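May 31, 2026

Gripper budget, second pass. Replaces the April sheet, which mixed consumables and capital in one column.

**Starting point**

- Allocation for hand-held gripper tools and spares: 3,620
- Committed so far (Civwood order, housings and finger blanks): 2,033
- Left: 1,587

Freight is not in the committed figure. Civwood bills it separately on delivery. Hold 107 against it, same as the April shipment, leaving 1,480 to plan with.

**Fingers**

Rarnside quotes per pair with a minimum of 8 pairs. El Ouafi has no minimum but wants a drawing with tolerances on the mounting face, and our current drawing has none. Action: re-measure the mounting face on two units, put the numbers on the drawing, then ask both for a price on the same revision. Comparing the existing quotes is pointless, as they were made from different revisions.

Keep the taper and the blunt tip as they are. Any change there means new pads too, and the pads are the slow item to source.
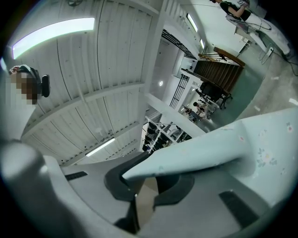

*Hand-held gripper, view from close under the finger. Mint-blue finger, dark gray pad assembly, black rubber strips on the gray plastic.*

**Rubber and pads**

Strips should move to the consumables line. They were budgeted with the housing in April, so a worn strip had to be booked as a housing repair. Buy strip stock by length and cut in house. Both short and long strips can come off the same roll if the width matches; check before ordering.

Pads: one spare set per tool, no more until the finger drawing is settled.

**Bench side**

Cable management is not in the allocation and should not be taken from it. Separate request, facilities line. Include clips, sleeve, and one spare stand. Same for bins.

**Flaltunen**

Their service plan covers the head-mounted units only. Grippers are excluded, including wear parts. Renewal stays on its own line. Do not net it against the 1,480.

**Open**

1. Tolerances on mounting face, then requote (Rarnside, El Ouafi).
2. Confirm strip width, short vs. long.
3. Ask Civwood if blanks can ship with the housings. If so, part of the 107 comes back.
4. Decide on a full spare tool or loose parts. Leaning to loose parts. A full spare uses most of what is left and still needs its own pads.

Order freeze on fingers until item 1 is closed. Strips can go ahead after item 2.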